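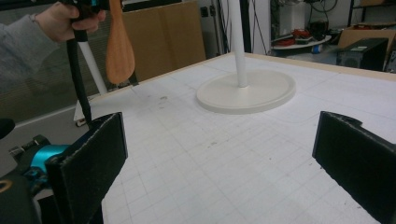

Wooden spoon, Stovwood.

**Kitchen assistant wanted - Stovwood lunch club, Kitham**

September 2021

We need someone for the lunch club, two shifts a week, 10 til 2.30. Start asap. Pay is £9.34 an hour, paid fortnightly, plus your lunch.

What you'd do:

- veg prep, mostly potatoes and carrots
- serving at the hatch
- washing up (there is a machine but pans go by hand)
- wiping down, bins, mop
- signing for the Neltska delivery when it comes

Experience nice but not needed. Food hygiene level 2 - we pay for the course if you havent got it. You do need to be ok on your feet and able to lift a full stockpot with somebody else on the other handle.

Contract runs to the end of May, might go on longer, depends on funding. References please, two if poss.

Bus stops outside Leite Road shops, 300 metres from the door. Free parking round the back but it fills up early.

To apply - short letter or just a page about you, no forms. Drop it thorugh the kitchen door letterbox or hand it in at the hatch any lunchtime. Say which days you can't do.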